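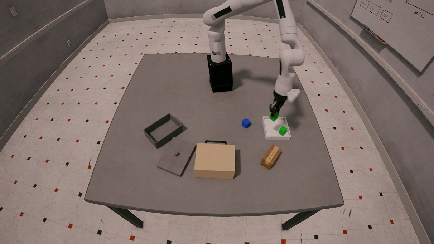 2022-09-15

I finished the binding on the blue and rust quilt last night, which means it only took me from May to now to sew down what any sensible person would do over two evenings of television. The quilt itself went together in a couple of weeks. I have a gift for getting 95 percent of the way to done and then deciding the closet needs reorganizing.

The pattern is called Juvetti. It's all half-square triangles, 12 blocks across if you make the big size, and I did not make the big size. I made the lap size and then added a border, and then another border because the first one looked lonely, and now it's 53 inches wide and fits neither a lap nor a bed. It does fit the dog.

Most of the fabric is from the Vedow line that everybody was crazy about a few years back. I bought it when everybody was crazy about it, naturally, and then kept it on a shelf until it was out of print and I was two strips short. I went through every shop site I could think of. One place had it listed, took my money, and wrote four days later to say they'd meant to take the listing down. So if you look closely at the lower left corner, there's a rust print that is not the same rust. My sister says she can't see it. My sister also can't see the scratch she put on my car.

I quilted it on the Citura, my old machine, the one that makes a sound like a spoon in a garbage disposal whenever you go above medium speed. I had it serviced in the spring and the sound came home with it. For straight lines it's still the best machine I've owned, and I did straight lines, one every inch or so, with the walking foot. By the second evening I had stopped marking them. You can tell which evening was which.
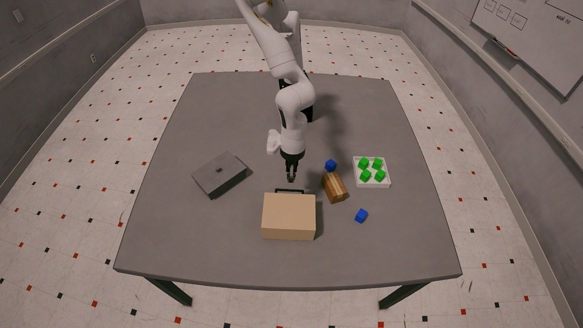
Thread was the other saga. I'd been using up a cone of something gray that came with the cabinet, no label, and it shredded every few feet. I changed the needle. I changed the needle again and apologized to it. Finally I broke down and ordered a spool of Boström 30 weight in a sort of oatmeal color, and it ran from one end of the quilt to the other without a single snap -- so there went my theory that the tension was haunted. The heavier thread shows more than I expected, wobbles included. I've decided to call it texture.

For the binding I cut the strips at two and a quarter and did the corners by hand, then took out two of the corners and did them again. I used 43 of those little plastic clips and have since found nearly all of them, one with my bare foot.

It's been washed and dried now and has gone nicely crinkly, and the wrong rust looks a little less wrong. Next up is the baby quilt I promised at work. The baby is walking, so I should probably cut something out this weekend. I have the pattern picked and the background fabric ironed, and the closet is looking kind of messy again.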